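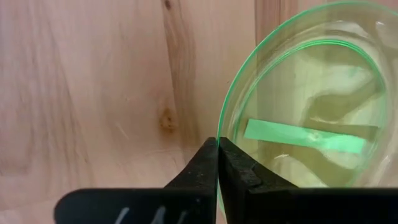
Leone fingers at the rim of the glass dish, pale wooden boards.

Got the Leone finger set for the arm I'm building in the back bedroom. 44 quid from Tradier, came in 3 days. Matte black, a bit rough to the touch, good grip on glass so far. Screws are rubbish, swapped mine straight off. Instructions a single sheet, tiny print, no mention of wich finger goes left.

Thin stuff is harder — card strips still slip if I rush the close. Slowed it right down, better. Gil-soo Bang runs the Sastari pair and likes them more, but they cost 100.

Four stars. Would buy agian.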